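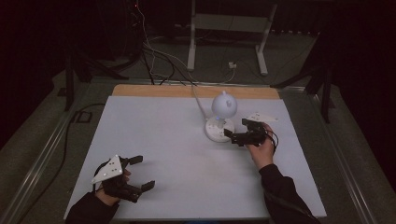
Recording a two-handed lamp demonstration with the hand-held grippers

Kirsten Holst asked me to write down how we do the lamp task at Pernthorpe, so pour yourself a tea and read it through once before you pick anything up. It's a lovely task to begin on, and most people enjoy it (I still do, after 900 or so of the things!).

Start with the lamp standing upright on the white board, switched on, with its cable running off towards the back. Leave enough slack that the lamp can be slid and turned without tugging. Check that both grippers open fully and that their own cables aren't wound round your sleeves.

Begin every recording with the fingers wide open, and hold still for a breath before you move. 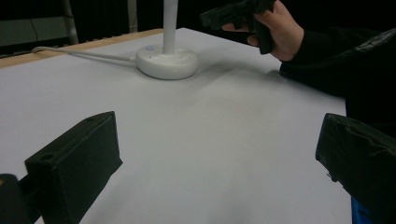

Now bring one gripper in low, close to the base, and let the other wait off to the side, well clear of the lamp. Close gently. Push or turn the base at the pace you'd use for a full cup, then open, back straight out and pause again. If you fumble, carry on and put it right, and jot the number down for Raimonds. He likes to keep a few of those.

We aim for 22 good recordings in a sitting, and nearly everyone slows down after 17, so do stop for a stretch. Shift the lamp a little between goes, and swap which hand leads whenever you fancy.

When you've finished, save the lot to the Wumudeck folder and put both grippers back on charge.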